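Plirnora Quilt Cover Set - White

Colour: White
Sizes: Single, Double, Queen, King
Thread count: 500

The Plirnora is a plain white cotton sateen quilt cover set with a close weave and a slight sheen. The cover closes at the foot with hidden buttons, and there are ties in all four corners to hold the quilt in place. It goes with the Tinda fitted sheet and the Chauke wool quilt, both sold separately.

What you get
1 quilt cover
2 standard pillowcases (1 in Single)

Care
Wash before first use. Warm machine wash with like colours, up to 40 degrees. Line dry or tumble dry low. Warm iron if needed - sateen creases less if it comes off the line slightly damp. Do not bleach. Whites can grey over time if washed with darks.

Fit
The fitted sheet in the Tinda range suits mattresses up to 40 cm deep. Measure the mattress with any topper on before you order. 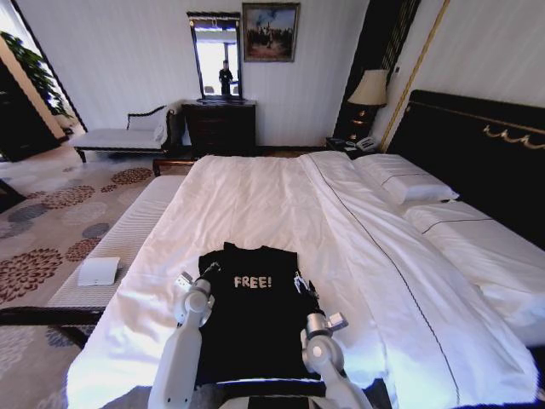

White bedding, with a black "FREE!" T-shirt laid out on top.

Delivery and returns
Orders leave our Conosthorpe warehouse within 2 working days. Unopened sets can be returned within 10 days of delivery. Opened bedding can't be returned unless it is faulty.

King size is out of stock until February. Enter your email to be told when it's back.

Item no. 122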